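Features > Workshop > Machines

The arm that has to be looked after

Last updated 14/01/2021
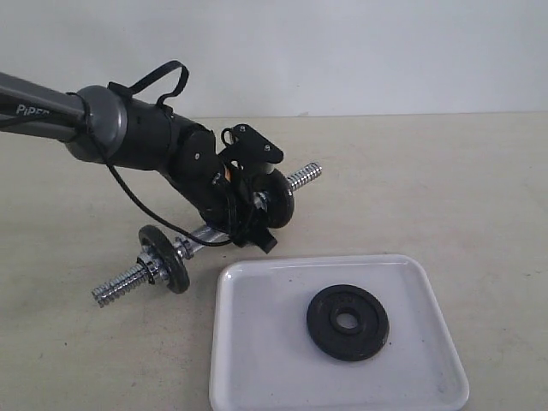 The arm over a dumbbell at Stirau, with a spare plate in the tray.

The pitch for small robot arms is that you bolt one down, plug it in and get on with your day. I spent a morning at Stirau, a workshop out past Grillbridge, and most of it went on a cable.

The arm has PiPER written along its upper link, and a black cable runs beside the lettering, then sags in a long loop towards the table before it climbs back into the gripper. Too much slack and it drags across the work. Too little and it pulls at the plug when the wrist turns. The crew tape it, run the arm through its moves, swear mildly, and tape it again. They did this 3 times while my tea went cold.

The job itself is dumbbells. Chrome bar, black plates, a spring collar to hold them on. Anyone who has been to a gym can change a plate in the time it takes to complain about it. The cell was sold to Stirau by an integrator called Martinelli as a way to learn handling on an awkward, shiny, heavy-ended thing, and I can see the sense in that. I am less sure about the brochure, which promised set-up in an afternoon. The workshop's logbook puts it at 29 hours, and the entries are still coming.

A fair bit of that is screws. There are small ones all over the gripper, and they get checked at the start of each shift with a hand driver and a torch. Then comes the zero position, then the fingers, which are wiped and looked over for wear. The check sheet, written by Fonura, has 37 lines. Some of them plainly belong to a different machine - one asks about coolant - and the crew just rule a line through those.

Is it worth it? Stirau has budgeted $3,000 for upkeep to the end of April, mostly labour and spare cables. For that they get an arm that is slower than a teenager and needs more attention. The crew like it anyway. They say the faults are honest ones, and they would sooner find them on a dumbbell than on a customer's order. I'd want to see the logbook again in winter before I believed it.

14 comments | 52 shares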